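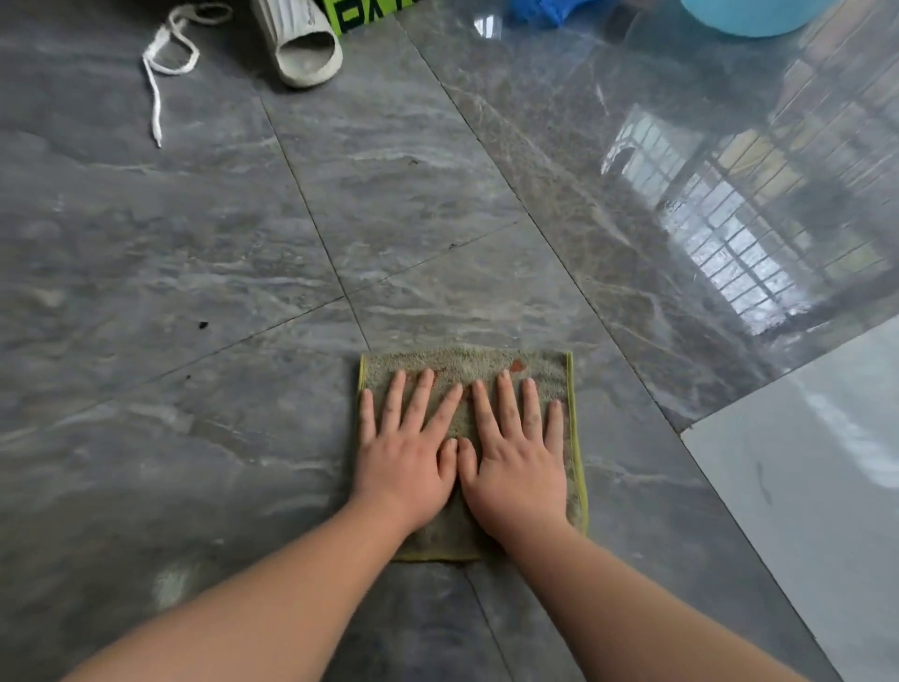 Tagebuch Nr. 14, Seite 28

Start Tagebuch Fortbildung Praxis Kontakt

Seite drucken | Per E-Mail versenden

Abends, halb zehn, Hotelzimmer in Trilton

So, Schuhe aus, Tee steht neben mir, jetzt schnell aufschreiben, bevor ich alles durcheinanderwerfe. Erster Tag der Gleichgewichtsfortbildung geschafft, und ich bin platt! Der Zug kam natürlich zu spät, ich bin mit Rollkoffer und nassem Schal in den Saal im Haus Kershaw gestolpert, als die Begrüßung gerade vorbei war. Vorne war noch ein Platz frei (vorne ist immer noch ein Platz frei), also saß ich direkt unter dem Beamer und hatte den ganzen Vormittag das Gebläse im Nacken.

Inhaltlich hat es sich aber wirklich gelohnt. Es ging um Schwindel nach längerer Bettruhe und darum, wie man in der Ergotherapie früher mit dem Stehen anfangen kann. Ich schreibe ja sonst kaum mit, heute waren es sechs Seiten. Am besten gefiel mir der Teil über die Blickführung, also erst die Augen, dann der Kopf, dann der Rumpf. Das mache ich in der Praxis seit Jahren irgendwie aus dem Bauch heraus und konnte es meiner Praktikantin nie ordentlich erklären. Jetzt habe ich wenigstens Worte dafür.

Nach der Mittagspause (Linsensuppe, ganz ordentlich, Brot von gestern) durften wir an das Skadarance-Brett. Das ist eine Wackelplatte mit Sensoren, die von Setness vertrieben wird, und am Bildschirm sieht man, wohin man sein Gewicht verlagert. Ich stehe offenbar furchtbar weit links! Hat meine Mutter früher schon behauptet. Eine Kollegin aus der Geriatrie hat den Test mit geschlossenen Augen gemacht und so ruhig gestanden wie eine Laterne, da waren wir alle neidisch.

Gekauft habe ich das Ding trotzdem nicht. Die Leihgebühr liegt bei 210 Euro im Monat, und dafür müsste ich es dauernd einsetzen – bei unserem kleinen Behandlungsraum sehe ich das nicht. Wo soll die Platte denn hin, wenn die Kinder kommen? Mal mit der Chefin reden, vielleicht im April, wenn der Nebenraum frei wird. Bis dahin tun es die Schaumstoffmatten.

Zum Schluss gab es eine Diskussionsrunde, die fast eingeschlafen wäre, bis jemand nach den Hausaufgaben für die Patienten fragte. Da wurde es richtig laut. Manche geben zwei Zettel mit Übungen mit, manche gar nichts mehr, und ich bin irgendwo dazwischen. Eine Übung, die beim Zähneputzen geht, wird gemacht. Alles mit Wecker und Tabelle landet bei meinen Leuten hinter dem Toaster.

Morgen um neun geht es weiter mit Rhythmus und Gehen, da will ich unbedingt nach dem Umdrehen auf engem Raum fragen. Fragen aufschreiben! Und Hausschuhe einpacken, in den Praxisteil geht man auf Socken, und meine haben ein Loch. Jetzt noch daheim anrufen, Tee austrinken, Licht aus.

Kontakt | Impressum | Nach oben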